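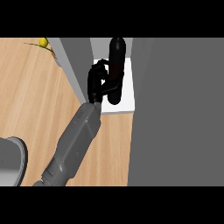
Totasitz daily check block

01/03/2023 | Flurnia product desk
4 min read

Every radiotherapy department has a morning check, and every morning check has to be done by someone who would like to be drinking tea. The Totasitz is a flat measuring block that goes on the treatment couch before the first patient of the day, takes one set of beams, and says whether the machine is behaving as it did yesterday. It won't make the early start any later. It does mean less time in the treatment room swapping plates and squinting at crosshairs.

What it does

The block holds 64 air-filled ion chambers in a square grid, 160 mm along each side. From a single field it reports output, flatness, symmetry, field size and beam energy (photons and electrons, with the energy wedges fitted in the corners, where you can't lose them). There are engraved lines on the top and sides for checking the room lasers, and a raised centre cross you can find with a fingertip if the laser has wandered off altogether.

Results come up while the beam is still on and settle once it goes off. Green is inside your limits, amber is outside your first limit and red is outside your second. You set both. We ship the unit with limits filled in so that the screen isn't blank, and we would be grateful if you didn't use them for patients. They are placeholders chosen by people who have never met your linac.

What it doesn't do

It is a constancy device. It compares today with a baseline you recorded, and if the baseline was wrong then it will agree with it faithfully for years. Absolute calibration still needs your own chamber, your water tank and an afternoon. We are asked about this at every show we attend and the answer hasn't changed.

It doesn't check imaging either. We did try a version with little markers for image guidance, and it was mediocre at both jobs.

Setting up

Put the block on the couch, line it up, plug in the one cable and go. The cable is 40 m long, enough to get down the maze and through the duct in most bunkers. If yours was built by someone with a fondness for corners, measure first. A longer one can be made to order. Please don't join two together with the adaptor from the cupboard. The signal survives but the warranty doesn't.

There is no battery. Early units had one and customers were very good at leaving it flat on a Monday, so power now comes down the cable.

Temperature and pressure are measured inside the block and corrected for. Leave it in the treatment room overnight if you have space. A block that has come in from a cold car boot needs time to settle, and the software will sulk until it has.

Gelta software

Gelta is included and runs on an ordinary Windows PC. It keeps the readings, draws the trend lines and prints the report that your auditor will want and nobody else will open. Every change to a baseline asks for a login and a reason. You may type "reason" as the reason. Several sites have.

You can export everything as plain text. There is no yearly fee for reading your own numbers, a policy we had thought was normal.

Version notes from February: the trend graph no longer resets its scale when you switch energies, and the "skip warm-up" button has been moved further from the "start" button.

In the box

Totasitz block with fitted corner wedges
Cable, 40 m, on a drum
Interface unit and mains lead
Gelta on a USB stick, also available as a download
Factory check certificate
Carry case with a foam cut-out that fits the block one way round only
Printed quick guide, which we suggest taping inside a cupboard door before it goes missing

Service and recalibration

Send the block back every two years for a relative calibration of the chamber grid. A loan unit goes out before yours comes in, so the morning check carries on. Re-record your baselines when your own block comes home. The loan unit's baselines belong to the loan unit, and Gelta will tell you so at some length.

Dropped units should be returned whatever they look like. We don't ask how it happened, though the form does have a box.

Ordering

The Totasitz is made by Flurnia and sold through Van Wyk, who also handle demonstrations and the loan pool. Demonstrations take a morning, need one linac and are best booked away from your annual service. Prices are by quotation. We know that is annoying.

Contact: Van Wyk sales desk | © 2023 Flurnia. All rights reserved. | Back to top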